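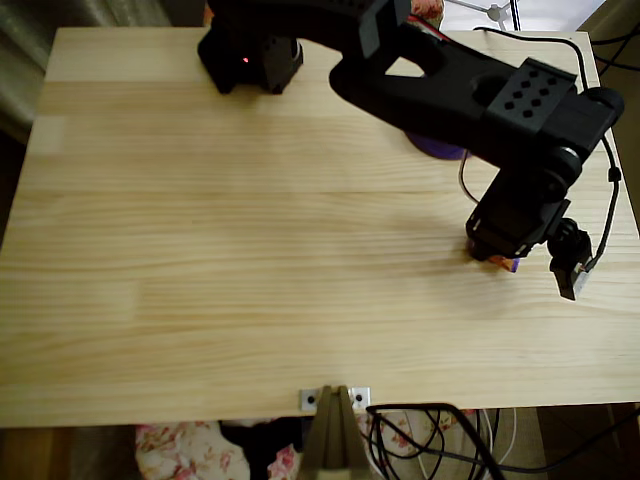 Hulme Tables is a small workshop in Trernport. We make tables from pine for schools, clubs and family homes. Dean Dunmore started the company with one saw and a rented room of 70 square meters, and today we are 6 people. Every top is glued from boards, and we leave the wood light, so the long grain, the faint knots and the slightly darker seams between the boards stay visible. Until now we have delivered 1,163 tables, most of them in Trernport and Nadinness. Our workshop is closed for two weeks in August.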